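Search products
Enter keyword or code
Go

Etorness Beeswax Furniture Polish, 146 ml tin
Product code 3007

I make this polish myself, in small batches, and it's the one thing I sell that I'd be cross to run out of at home. It's a soft paste wax, pale yellow in the tin, and it goes on clear. It smells of honey and a little bit of orange (the orange fades after a day, the honey hangs about for longer). If you've only ever used the spray stuff from the supermarket, you'll find you need far less of this than you think!

I started out with the Serrano recipe, which was harder and took ages to buff, and a lot of you told me your arms ached. Fair enough. I've put more oil in this one and you can get a decent shine on a chest of drawers in the time it takes the kettle to boil, more or less.

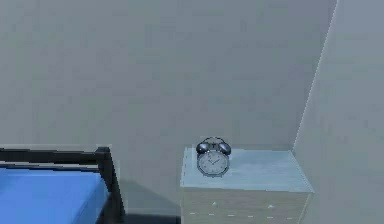
Wax likes a bit of warmth, so stand the tin near a radiator for ten minutes if your house is as chilly as mine. Scoop out a blob the size of a pea, rub it into a cotton cloth and work along the grain. I do bedroom furniture first, as it tends to be the driest in the house. A nightstand set in the corner by the bed, where two walls meet, is one I'd pull right out before starting, as the sides are a pain to reach otherwise and you'll get wax on your paintwork. Leave it a quarter of an hour, then buff with a clean bit of the cloth. Old T-shirts are perfect.

One tin does almost 38 small pieces if you're careful, and far fewer if you're me. It's fine on oiled, waxed or bare wood. Please don't use it on anything freshly varnished, and try a hidden patch first on antiques.

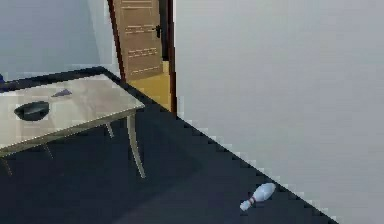 Picture credit: Wendar Interiors

Tables want a slightly different approach. Clear everything off the top, wipe it down with a barely damp cloth and let it dry properly before you open the tin. I like two thin coats on a top and one on the legs, with a night in between. Cups will still leave a ring if they're very hot (it's wax, it melts), but you can rub the mark out with a dab more polish.

The Vatari cloths go nicely with it and come in packs of 4. They wash at a low heat, no fabric softener please, it makes them go slippery.

Tins go out second class in a padded box. The new batch will be ready in September.

Contact us | © Etorness | Back to top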